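24 September 2022

Second day back at the bindery bench after a week off with my wrist. I set the alarm for seven, got up at half past, and had the shop open by nine. Cold for the time of year. I had toast at the counter and went through the post, most of it bills, plus a catalogue from the Requena sale, which I put aside unopened because I have no money for it.

The main job is still the parish reading-room books. Chrysanthi Economou brought them over in August in two apple crates and wants them back before the library's reopening. There are 12 volumes in all, bound sets of a local literary monthly, and whoever bound them first used a calf that has gone to red powder. It comes off on your hands and on everything you own. I have ruined one good apron already and am wearing the old canvas one with the torn pocket.

I finished consolidating the leather on five of them by lunch. The other boards are worse. Volume three has lost its spine altogether and somebody has put it back on with brown parcel tape, probably in the seventies going by the tape. The adhesive has gone hard and orange. I got a strip as long as my thumb off with the warm spatula and then stopped, as the paper title label was starting to lift with it. I will try again on Monday with fresh eyes and a smaller tool.

Found a few things between the pages. A bus ticket, a pressed fern, a receipt from a grocer in Ernby for candles and tinned peaches. I put each one in an envelope with the volume and page written on the front. Chrysanthi likes to have them. She said the last time that she gets more questions from members about the bus tickets than the books.

Mohandas Iyer rang at eleven about the Zavisstead Society printing. He is on his fourth draft of the introduction and it has grown again. When we first talked it was going to be a pamphlet, sewn, paper covers, the sort of thing you hand out at the annual dinner. Now it is a book with a slipcase. I told him the slipcase would add more to the price than the cloth and the gold put together, and he said he would take that back to the members. I don't mind either way. I would like to know before I order board.

The edition size is at least settled. They are doing 390 copies, one for every paid-up member plus a few for the library and for sale. Marcelino Montoya is setting it by hand in his garage, evenings and weekends, and he has reached the end of the second chapter. He posted me a proof sheet on the cream paper. The colour is even and the margins are generous, more generous than I would have gone for, but it looks like a book that somebody wanted to make. He has a habit of setting the page numbers very low. I trim close at the foot, so I wrote back and asked him to bring them up a touch.
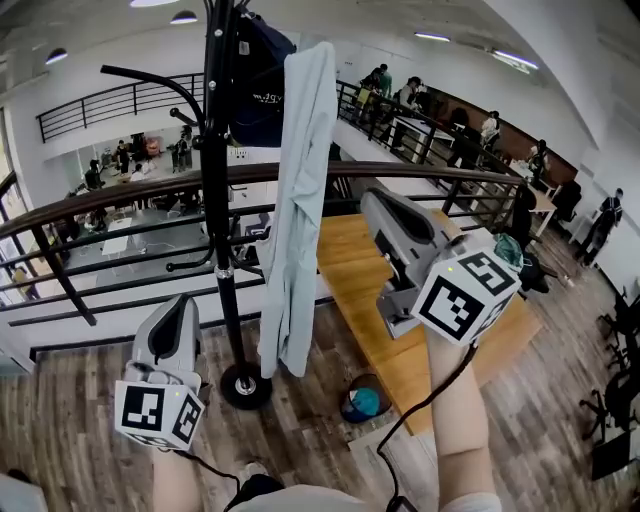 Does a sewn book need to be rounded and backed if it is only a hundred pages long? At that thickness a flat back will hold perfectly well, and most members will never know the difference. I had written the question down on the job sheet weeks ago and left the space beside it blank, so it was good to fill that in. It also saves me most of a week across the whole run.

After lunch I walked down to the Orninico to look at their shelves. They call themselves a private library, although anybody can join if they pay and get a signature from an existing member. I have been a member for seven years and have borrowed perhaps a book a month. Aurelio Tejada was on the desk. He has moved the travel section upstairs and put the poetry where the travel was, and two people complained to him while I stood there. One wanted the poetry back by the window. The other hadn't noticed the poetry and wanted to know where the atlases had gone.

I had gone in to look at their copy of the Zavisstead Society's first publication, as Mohandas would like the new one to sit beside it on a shelf and look related. It is a plain little thing in grey cloth with a paper label on the spine, a bit taller than I remembered. I measured it three times and wrote the figures inside the cover of this diary. The cloth has faded to nearly green along the spine and there is a ring on the front from somebody's cup. I asked Aurelio whether I could borrow it for a fortnight to match the grey, and he said it was reference only, and then he said that he would ask. I suspect that means no. I took a piece of my own cloth in my pocket for comparison and it was too blue.

Borrowed a novel I have borrowed before and didn't finish.

On the way home I called in on Florencio Carretero, who had promised me his old nipping press if I could get it out of his cellar. I can't. It would take three people and a plank. We stood and looked at it, and he made coffee, and he showed me the books he has catalogued since his retirement. He writes the cards by hand and files them in a drawer unit that came out of a chemist's. He has the author on the top line, then the title, then where he bought it and what he paid. He won't write down what anything is worth now. He reckons it would spoil his reading.

He is cross with the Society about the members' evenings. They used to have somebody bring in one book and talk about it for half an hour, and then everybody handled it and went home. Lately they have had slides. He went to the last one and the book wasn't even in the room. I said I would bring something in the new year if they asked me, probably one of the reading-room volumes if Chrysanthi will allow it, half repaired, so people can see the sewing. He wrote that down on a blank card. I have probably committed myself.

Home by five. I did another hour at the bench, mostly cutting repair tissue and labelling the strips. My wrist was sore by the end but no worse than yesterday. I wore the brace for the cutting and took it off for the pasting, where it gets in the way.

Things to do. Order grey cloth samples from the other supplier and ask for the warmer greys. Ring Mohandas on Tuesday about the slipcase. More wheat starch, there is only enough for one batch. Return the brass type I borrowed, which has been on the windowsill since Easter. Find out whether the reading room wants the original labels put back on or kept separately, because volume three's is not going to stand another move.

Soup for tea and the end of the loaf. Read forty pages of the novel and think I can see now where I stopped last time, at the chapter with the auction. Will carry on tomorrow. Lights out at ten.

We use cookies to improve your experience on this site. By continuing to browse you agree to our use of cookies. Accept | Manage preferences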